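4.2 Collection of demonstrations

All demonstrations for the sorting task were recorded at the Rencombe site during November. The operator teleoperates the arm, and the policy later receives only the camera streams and the joint state. We recorded 202 episodes, which after filtering give 3,792 training segments. Objects and bins were moved by hand between episodes, so that the policy cannot rely on fixed positions.

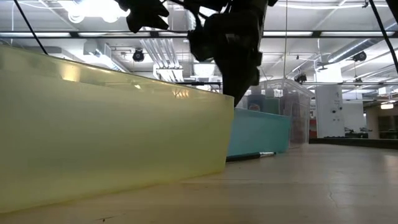
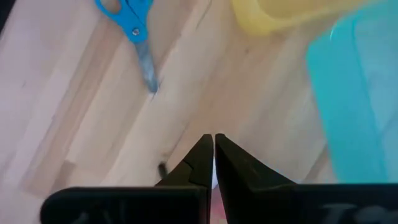 Figure 4. Workspace with the yellow and teal bins, from the fixed camera (first) and from the wrist camera (second).

We follow the two-view setting of Broltura, but we do not crop the images. In early trials the cropped version lost the bin rims when the gripper was low, and the policy became slow near the goal. The fixed view gives the position of the arm relative to the bins – the wrist view is needed for the last part of the approach. Both streams are resized to the same resolution and encoded separately.

For evaluation we held out 17 episodes with bin layouts that do not appear in training. The Mevby baseline was trained on the same data with its default settings.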